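# What I Learned in the Tuesday-less Group

I signed up for the sleep group at Sambridge in February, after a winter of lying awake and arguing with the ceiling (the ceiling was winning). My therapist had been hinting at it for months. I pictured folding chairs and weak coffee, and I was right about both! 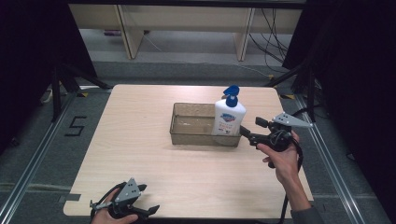
Canan Demirtaş told me on my first evening that I should expect to sleep worse before I slept better, and that "anyone who says it's relaxing has quit by week two." I laughed. Then they handed me my sleep window, and I stopped laughing.

If you've never done this kind of therapy, the idea is that you spend less time in bed, on purpose, until your body gets the message that bed is for sleeping. My window opened at 1 a.m. I'm a person who puts on pajamas at seven. I spent those first nights alphabetizing spices and walking laps of my living room, and one night I hit 3,143 steps without leaving the apartment. The group cheered for that, which felt better than it should have.

Then there was the diary. You write down when you went to bed, when you think you fell asleep, how many times you woke up, whether you had caffeine. I fudged mine at first. Everybody did, I think, except Qistina Santoso, whose pages were so blunt they made the rest of us braver. One entry just said "bad night, ate cereal, cried at a tire commercial." After she read that out loud, people started telling the truth, and I admitted that I'd been napping in my car at lunch.

So the naps went. I hated that more than the late bedtime, and I complained all the way home on the Drernholm bus.

The change was slow and kind of boring. I woke up one morning and couldn't remember being awake at three. A few days later it happened again. My window got wider, fifteen minutes at a time, and I treated every one of those like a birthday.

I still have rough nights. I had 2 last week, and I did what we practiced: got up, sat in the kitchen with the dull library book, went back when my eyes got heavy. A few of us from the group still text, mostly about cereal, and Canan wants to meet for breakfast next month. I said yes, as long as it's early.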